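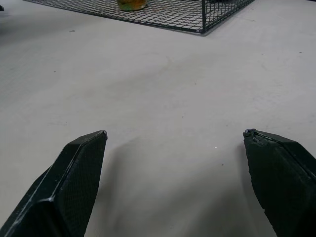

Personalised cake toppers - frequently asked questions

How tall are the figures?
The standard couple is 37 mm wide at the base and 49 mm wide with the Flenthorpe plinth. Heights vary with the pose and are given on your proof.

What photographs do you need?
One front view and one side view of each person. Send hair and dress details separately.

Can I change the proof?
Two rounds of changes are included. Later changes are charged at the hourly rate.

Are the figures safe on icing?
The base is sealed, but the figures are not edible. Fit the clear disc supplied between base and cake.

When should I order for a May wedding?
Proofs must be approved by 24 April 2019.

Who do I contact about a damaged figure?
Email Neema Obura with your order number and a photograph of the damage.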